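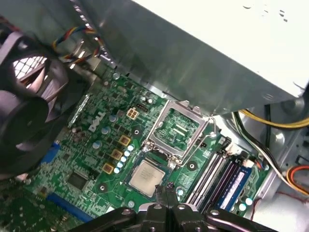 The processor cell, five months in

Members who came to the August open evening will remember the cell at the Utdale bench being shown off as finished. I said at the time that I would believe it when it had run without somebody standing next to it, and I was asked to write up how it has gone. I have now read the whole service log, spent two long afternoons with Lai-ching Chuang while she reset the thing, and come away with more respect for the setup work and about the same opinion of the brochure.

The job, for those who missed the talk, is taking processors out of scrapped desktop computers and putting tested ones into machines that can be resold. A person opens the case and takes off the heatsink. The arm is supposed to do the rest, with a black articulated gripper from Drombridge and a small camera on the wrist. The Drombridge literature describes this as "ready on delivery." Ready for what, I would like to know. The gripper came with fingertips meant for cartons.

Most of the trouble is access. On a bench with a bare motherboard lying flat, the arm does well, and that is how every sales video is filmed. Inside a real case there is a power supply hanging over part of the socket area, a fan to one side, and wires looping between the two in whatever shape the last owner left them. Dell desktops have been the bulk of the work this winter. On the layout we see most, the power supply leans out over the approach that the software likes best, so the arm has to come in low from the opposite side, over the expansion slots. It took Lai-ching a good while to get the planner to stop arguing with her about this.

What she does now is teach the approach by hand for each case layout and save it under the layout's name. The vendor's automatic approach is switched off. I asked whether that defeats the point of paying for it and she said yes, a bit.

Setup from cold

The written procedure that came with the cell is 13 pages long. The one taped to the cabinet door is a single sheet in Lai-ching's handwriting, and it is the one people use. With her permission I give the substance of it.

Start with the arm parked and the air off. Wipe the fingertips with a dry lint-free cloth and look at them under the lamp. If either tip has a nick, change both. A nicked tip will still hold a processor, and it will also turn it a hair as it lets go, and a processor that is a hair off does not sit down into the socket.

Check the hex screws on the gripper links with the short key. They work loose. Drombridge says they don't, and Sidra Bukhari has a jar of thread locker on the shelf that says otherwise. Snug is enough. Last fall somebody (he knows who he is) leaned on one and we waited two weeks for a link.

Clean the camera window. Then run the touch-off against the steel block at the corner of the bench, twice. If the two results disagree by more than the figure written on the block, stop and find out why. Do not average them. I mention this because the manual suggests averaging them, which strikes me as a fine way to be wrong with confidence.

Fix the case to the plate. Four clamps, finger tight and then a quarter turn. The old desktop cases are folded sheet metal and they spring. If you crank the clamps down, the board inside bows slightly and the arm's idea of where the socket is becomes a matter of opinion.

Tie the wires back. This is done by hand and I expect it will be done by hand for as long as I am alive. The fan leads are the worst, being thin and fond of wandering. The thick power cables mostly stay where you push them. Sidra uses reusable ties and puts them all on the side away from the arm.

Open the socket. Lever out and around, load plate up. The arm can do this on two of the layouts we see, and it takes so long about it that everyone opens them with a thumb.

The placing

Now the part people want to hear about. In the procedure the old processor comes out of the socket and is set down on a clear bit of board beside it, and the gripper then takes a second, cleaner hold on it before lifting it away to the tray. New ones go in the same way, in reverse: down beside the socket, let go, look, take hold again, lift, place.

I thought this was silly when I first saw it. Why put the part down on a circuit board when you have only just got hold of it? Lai-ching's answer is that the first grip is never square, on account of the socket frame being in the way of the fingertips, and the regrip is where the error gets taken out. The camera reads the small triangle on the corner of the chip while it lies there and works out which way around it is. She tried it without the regrip in September and the log for that week makes poor reading.

I remain doubtful about the spot chosen. There are rows of little capacitors on one side and bare contacts on the other, and the fingertips come down very close to all of it. The cell slows to a crawl over the last stretch, and a force limit is supposed to stop it if anything pushes back. The limit as shipped was set far too high for this. Sidra turned it down, then turned it down again, and now it trips when a wire brushes the knuckle. She prefers the false alarms. So do I. A bent socket contact is the end of that board as far as resale goes, whereas a false alarm costs somebody a walk across the room.

Do not let the arm close the load plate. It has the strength and no sense of when to quit.

What goes wrong

The log holds 182 stops since the August reset. I went through them with a pencil. The largest share by a long way is wires, meaning a wire was where the arm wanted to be. Next comes the camera, and nearly all of the camera stops are glare. The lid of a processor is shiny, the power supply housing is shinier, and when the overhead lights are on the wrist camera sees a white patch where it wants to see an edge. We have been told a software update will cure this. We were told so in October as well. Meanwhile there is a piece of black felt on a bent wire that gets laid over the power supply, and the glare stops have dropped off sharply since it appeared. It cost nothing and came from a sewing box.

After that come the fingertips, the loose screws, and a handful that the log calls "unknown." I don't care for "unknown." Three of those came on the same cold morning and were probably the air regulator, which has since been moved off the outside wall.

The Yip controller, to be fair to it, has given no trouble at all. It came secondhand, it is ugly, and it has not restarted itself once. The Skuvo software that talks to it is another matter. It forgets the saved layouts if the power is cut before it has finished closing, so please use the menu and wait for the second beep. Lai-ching keeps copies on a stick in the cabinet and would like it to stay there.

Routine care

Daily: tips, window, screws, touch-off, as above. Empty the reject tray and write down what was in it. "Some chips" is not an entry.

Weekly: look along the cable that runs to the wrist, especially where it bends at the elbow. Blow dust off the bench with the arm parked and the camera cap on. Scrap computers bring in an astonishing amount of dust and it ends up in the links. One drop of the light oil per joint, wiped off again. The heavier oil in the green can is for the drill press.

Monthly: Sidra redoes the force check with the spring gauge and signs the sheet. If the sheet has no signature, don't run the cell on anything you want back.

Is it worth it?

I was asked for an opinion, so I'll give one. On a long run of identical cases, clamped and tied by somebody careful, the cell keeps up with a patient person and does not get a sore neck. On a mixed pallet it is slower than Sidra with a pair of tweezers, and she doesn't need to be taught the case layout first. We get mostly mixed pallets. The proposal to buy a second one should wait until we have a count of which we really handle, taken over a full quarter, by someone who didn't sit through the sales lunch.

New fingertips with the narrower profile are on order. Lai-ching will want an extra pair of hands for the refit, which means fresh touch-offs and re-teaching every saved layout. Bring reading glasses if you use them. The sheet on the cabinet door was last revised 2 January 2025, and any older copy you have at home should go in the trash.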